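## 4. Cleaning and storing the Plekness facial brush

Revised 23 January 2019. Applies to handsets with part number 3343 printed on the base.

Clean the brush head after each use. Residue from cleanser or toner left in the bristles hardens and slows the motor.

### 4.1 Daily rinse

1. Press the power button once. Wait until the indicator light goes out.
2. Unplug the handset from the charging stand.
3. Turn the brush head counterclockwise and pull it straight off.
4. Hold the head under lukewarm running water, bristles down. Work the bristles with a fingertip until the water runs clear.
5. Wipe the drive pin with a soft cloth. Do not use cotton swabs, which leave fibers in the seal.
6. Shake the head and stand it on its edge to dry.

**Caution:** Do not put the brush head in a dishwasher or in boiling water. The adhesive holding the bristles softens with heat.

**Note:** Clay masks and products containing scrub particles are not suitable for use with the standard head. Use the silicone head (part 188) and rinse it twice.

### 4.2 Weekly wash

1. Fill a cup with warm water and add 2 drops of mild liquid soap.
2. Place the head in the cup and leave it for five minutes.
3. Rinse as in 4.1, step 4.
4. Inspect the bristles. Replace the head if they are bent outward or stuck together.

Alcohol, acetone and nail polish remover cloud the plastic collar and must not be used. Nornidness cleansing gel may be used in place of soap at the same dose.

Store the handset upright, indoors, away from direct sunlight. A closed bathroom cabinet is acceptable if the head is dry before the door is shut. Do not leave the handset on a radiator or window sill. 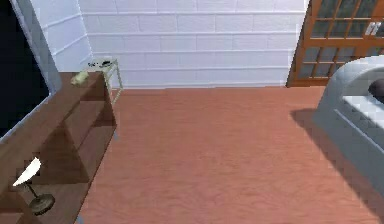
### 4.3 Storage for longer periods

1. Charge the battery fully.
2. Remove the head and let it dry overnight.
3. Fit the travel cap over the drive pin until it clicks.
4. Put the handset and head in separate compartments of the pouch.
5. Recharge every 56 days. A fully discharged battery may not accept a charge.

**Caution:** Do not use the handset while it is charging. Keep the stand away from sinks and bathtubs.

### 4.4 Restarting after storage

Charge the handset until the light is steady, then run it for ten seconds without a head. A brief clicking sound is normal. If the clicking continues, stop and contact Givholm service. Give the part number and the date of purchase.

Text: Maribel Taipe. Technical check: Teodor Michalski.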